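Grurness Courthouse, Evidence and Property Room
Security and Safety Inspection Checklist, with Comments
Inspector: Lucía Moya
Date: 13 March 2021

1. Door log kept and signed by everyone entering
PARTLY. Signed, yes. On one page every exit time is in the same pen and the same handwriting, which makes me doubt people wrote down their own times. Ask the shift lead.

2. Key control
FAIL. The log says two keys were issued. The clerk showed me a third in a desk drawer and called it the spare. It is not on the list. The Grodar lock was supposed to be rekeyed in October and I could find no invoice.

3. Alarm and door contact tested
PASS, with a note. It rang when I opened the door without a code. I was told it is tested monthly but saw no record of that, so I am passing the alarm and leaving the monthly testing open.

4. Firearms stored unloaded, tagged and locked
PASS. Safety ties in place on all 20 in the cabinet. Ammunition is in a separate locker.

5. Drug exhibits sealed and weighed
PARTLY. Seals good on the packages I pulled. Exhibit 1237 has a new seal over an old one and initials I can't match to anybody on the staff list. "Probably the lab" was the answer I got. Probably is no use to a prosecutor. Get the lab's transfer sheet.
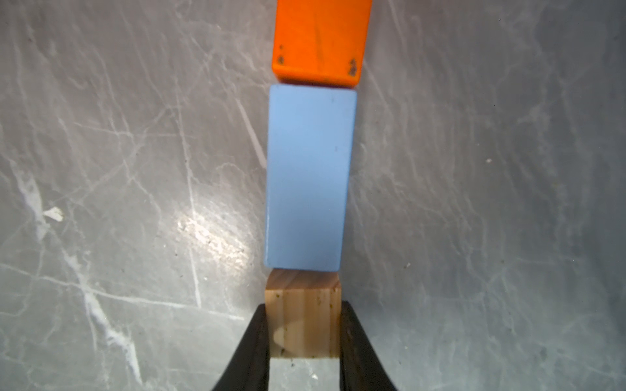
6. Disposal of exhibits from closed cases
FAIL. The list has 44 items cleared for destruction by court order. The binder holds destruction certificates for some of them and sticky notes for the rest. I don't accept a sticky note.

7. Cash counted by two people
Not checked. The second signer was in court all morning. Come back for this one.

8. Camera coverage
PARTLY. The Nandoda system covers the door and the counter. It does not cover aisle 3, where the shelving was moved. Management says footage is kept for 71 days. I asked to see the oldest clip and it wouldn't load.

9. Fire exit and extinguisher
PASS. Exit clear, extinguisher tag current.

10. Action from last inspection closed
FAIL. Marked "done" in the Leblanc case file system with no name beside it. Item 2 was one of the actions marked done.

Overall: not approved. Reinspect items 2, 6, 7 and 10 before any trial exhibits are moved in.

Signed: L. Moya
Copy to: court administrator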